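Lampes horticoles roses : faut-il vraiment vivre dans une boîte de nuit pour avoir du basilic en hiver ?

Rubrique Intérieur et semis — 3 réponses

Posté par meinrad_t

Bonjour à tous. J'ai acheté en décembre une rampe LED Zellow pour mes semis de piments et deux pots de basilic. Elle vit dans le salon, faute d'autre pièce, et diffuse un magenta qui a déjà amené deux voisins à me demander ce que je cultivais. Les piments filent, tiges longues, feuilles minuscules. Le basilic, lui, a l'air bien mais je n'en sais rien : sous cette lumière tout est noir ou rose. Une rampe blanche de 3000 lumens ferait-elle aussi bien ? Et comment voyez-vous qu'une feuille jaunit là-dessous ?
Merci d'avance, Meinrad Trummer

Aino Saarela
Membre depuis mai 2022, 766 messages

Oui, le blanc fait aussi bien, et on peut lire à côté. Le rose vient de l'époque où l'on ne mettait que des diodes rouges et bleues, parce que la chlorophylle absorbe surtout ces couleurs-là. Le vert sert aussi à la plante, un peu plus bas dans le feuillage, et il sert beaucoup au jardinier qui cherche ses pucerons.

Attention tout de même, les lumens mesurent ce que voit votre œil et le basilic s'en moque. Cherchez le PPF sur la fiche, en µmol par seconde. Si le vendeur ne le donne pas, changez de vendeur. J'ai une Juntunen blanche depuis deux hivers, laide, increvable.

Vos piments filent par manque de lumière, ou par excès de chauffage. Descendez la rampe à 30 cm, quatorze heures par jour sur minuterie, et baissez le radiateur.

Pour les feuilles, éteignez la rampe et regardez-les avec une lampe ordinaire. Sous le magenta, ce qui est blanc devient rose, et le reste se devine (première et troisième images ; dans la deuxième, pas de magenta, le blanc tire sur le vert pâle) :
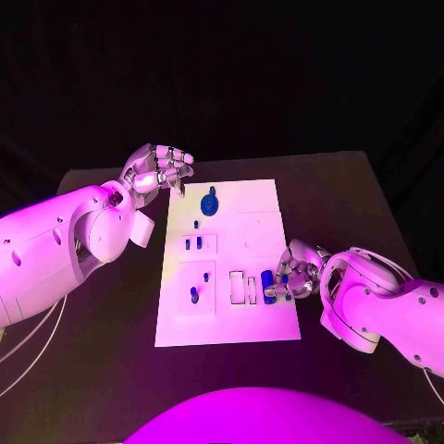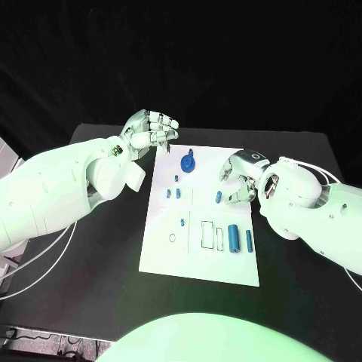
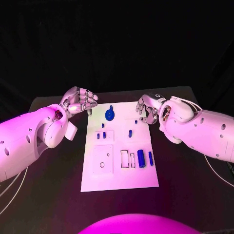
Régler un appareil photo ou s'en passer

Si vous tenez à photographier vos semis sans éteindre, faites la balance des blancs sur une feuille de papier posée sous la rampe. Mon vieux Novden y arrive à moitié : le papier redevient à peu près blanc, le basilic prend une teinte d'épinard bouilli. Un diagnostic de carence fait là-dessus vaut ce que vaut un horoscope.

patience_et_terreau

Moi je mets tout sur le rebord de la fenêtre et j'attends mars. Mon basilic meurt chaque année mais il meurt en lumière naturelle.

okville_fan

J'ai payé plus de 100 euros une Okville violette et mes tomates sont superbes, donc je ne vois pas le problème. Par contre ma femme a mis des rideaux épais. Pour le jaunissement, je touche les feuilles : si elles tombent, c'est qu'elles étaient jaunes.

meinrad_t

Merci Aino. Rampe descendue, radiateur baissé, je porte un pull. Vérification faite à la lampe de chevet, le basilic était jaune.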